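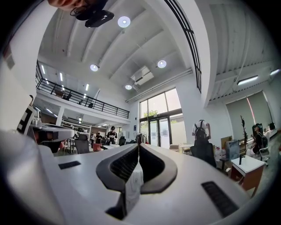
Prerari: recipe measures and what they weigh

Prerari is a small set of plain text tables for turning the measures found in older British home recipes into grams and millilitres. It covers cups, teacups, breakfast cups, gills, dessertspoons, "a knob", "a walnut of butter" and similar. The tables can be used by themselves in a spreadsheet, or through Narkia, the command line tool kept in the same repository.

Contents

measures.csv – one row per measure and ingredient
aliases.csv – other spellings and names for the same ingredient
sources.csv – where each row came from
narkia/ – the lookup tool
notes/ – longer notes on awkward cases, mostly flour and brown sugar

What is in the tables

There are 800 rows in measures.csv. Each row pairs a measure with an ingredient, so a teacup of plain flour and a teacup of caster sugar are separate rows. Liquids are given in millilitres and everything else in grams. Golden syrup, treacle and honey are given in grams too, as most people weigh them straight into the pan.

The columns are:

measure – the name as printed, in lower case
ingredient – the main name, matching aliases.csv
amount – the best single value
low and high – the range found across the sources
unit – g or ml
method – weighed, printed or worked out
source – a key into sources.csv
comment – free text, often blank

If low and high are both blank, only one source gave a figure. It does not mean the figure is certain. Treat those rows with some care, above all the ones marked "worked out".

How the figures were made

Rows marked "printed" were copied from conversion tables in cookery books, flour packets and cooker manuals. Where two sources disagreed by a small amount, the middle value was used and both ends were kept in low and high. Where they disagreed badly, the case has its own file in notes/.

Rows marked "weighed" were done at home on kitchen scales that read to the nearest gram. Dry goods were spooned into the cup and levelled with the back of a knife, without shaking or tapping. Brown sugar was pressed down, following what most of the books say. Each one was weighed twice on different days, and a third time if the first two did not agree.

Rows marked "worked out" were scaled from another row, for example half a gill from a gill. The comment column says which row was used.

The vague measures

A lot of the work went into measures that were never meant to be exact. "Butter the size of an egg" comes up often enough to need a row, and the books that explain it mostly agree. "A good handful" of currants does not have that kind of agreement, and the range in the table is wide. "A pinch" is left as it is and has no row. So is "enough milk to mix", which depends on the flour and the cook.

Oven settings are not covered. They were in an early version, but every cooker manual had its own idea of what a moderate oven was and the table was more trouble than use.

Cups

The cup column causes most of the questions. Prerari does not use the American cup anywhere. A breakfast cup is taken as half an imperial pint, and a teacup as a third of a pint or a quarter of a pint depending on the source. Rows using the smaller teacup have "small" in the comment column. If a recipe gives no clue, try the larger one first – in scones and fruit loaves it nearly always gives a dough that can be handled.

Using Narkia

Narkia needs no set-up beyond copying the folder somewhere. Run it from inside the repository so that it can find the tables.

narkia teacup "plain flour"
narkia gill milk
narkia --range dessertspoon cocoa

The first two give a single value. The third gives the low and high values as well. If an ingredient is not found, Narkia lists the nearest names from aliases.csv and stops. It does not guess.

To scale a recipe, add --times and a number:

narkia --times 2 breakfastcup oatmeal

Values above 100 g are rounded to the nearest five grams when scaling. Use --exact to turn this off.

Known problems

Self-raising flour has too few sources of its own, and several rows are copied from plain flour.

Grated cheese was only weighed with a coarse grater. Finely grated cheese will come out heavier for the same cup.

Fresh breadcrumbs vary so much with the age of the loaf that the single value should be treated as a starting point. Dried breadcrumbs are better behaved and have separate rows.

Suet is listed as shredded, from a packet. Older recipes mean suet chopped at home, which packs differently.

Egg sizes have changed over the years. Prerari gives no weight for an egg, and recipes that count eggs should be left to count them.

Changes

Version 12, 15/12/2018
Added rows for ground rice, semolina and pearl barley. Corrected the gill of cream, which had been entered in grams. Merged "sultana" and "sultanas" in aliases.csv. The rows for chopped suet were taken out until they can be weighed properly.

The July version before it changed the column order. Spreadsheets that look columns up by position will need changing; anything that reads the header row will carry on working.

Sending corrections

Corrections are welcome, with a source. For a printed source, give the title, the edition if you know it and the page. For something you weighed yourself, say what cup or spoon you used, how you filled it and what the scales read. A photo of the page helps with old books where the fractions are hard to make out.

Please send one ingredient at a time. Long lists tend to sit in the queue until there is a free evening to check them.

Licence

The tables may be copied, changed and reprinted for any purpose, including in printed cookery books. A line saying the figures came from Prerari would be appreciated. The short quotations in notes/ belong to their publishers and should be checked before they are reused.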